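「味が変わる」は本当か マグカップの色をめぐって 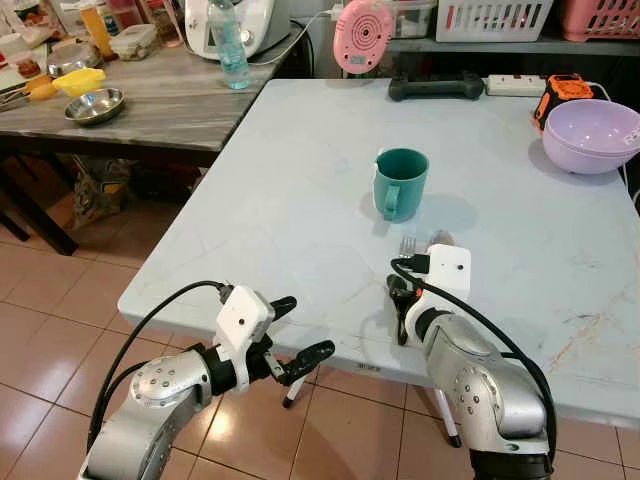 最終更新日:2011年9月4日

緑のカップで飲むコーヒーはまろやかになる。雑貨店や喫茶店で、近ごろよく聞く話である。食器の輸入を手がけるクレラーノの商品担当者に会い、どこまで本気なのか尋ねてみた。

「うちの売り文句ではないんです」と担当者はまず言った。出どころは取引先フルレッティの販促冊子だという。見せてもらうと、試飲会で195人が色違いのカップを比べ、多くが「違いを感じた」と答えた、とある。何がどう違ったのかは書かれていない。

同じポットから注いだのか。そう聞くと、担当者は冊子をめくり直した。「そこまでは載っていませんね。温度の記録もないです」。では、色を隠して飲んだ人はいたのか。「いなかったと思います。カップを見せる催しですから」

それで味の話をしてよいのだろうか。少し意地の悪い問いに、担当者は苦笑した。「気分は変わりますよ。私も朝と夜で2つ使い分けています。ただ、豆を替えたほうがよほど早いでしょうね」

価格の話になると口が重くなった。「味が変わる」の札を付けた3色の新作は、従来品より高い。素材も容量も同じだと認めたうえで、担当者は「塗料が違います」と説明する。塗料でいくら上がるのかは「社外には出していない数字」だそうだ。

11月には改訂版の冊子が出る。試飲の条件は載るのかと確かめると、「先方には頼んでみます」との返事だった。確約はもらえなかった。

取材の帰り、駅前の店で白いカップのコーヒーを飲んだ。かなり苦かった。豆のせいだと思う。

このページを印刷する | メールで知らせる

お問い合わせ | Copyright 2011 プロヴァス編集室 | ページの先頭へ戻る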